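Wollari build, part 3. Finger linkage reprinted at the shared workshop. Old one cracked at the pivot after 508 cycles. New one has a thicker web and a steel pin.

Encoder reads 2854 closed and 3977 open. Good enough range, so I left the gearing alone.

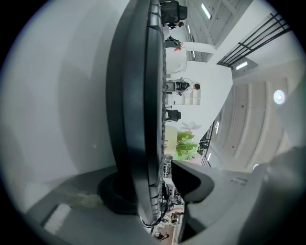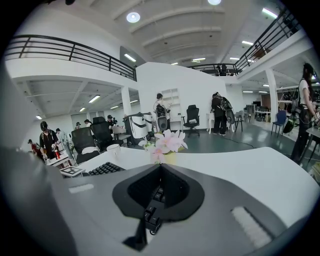
Next job is backlash. There's play in the second joint, about half a degree, and the Storka servo horn is the likely source. Shim first, then a new horn if that fails.

Firmware still drops a packet when both fingers stall. Logging that tonight.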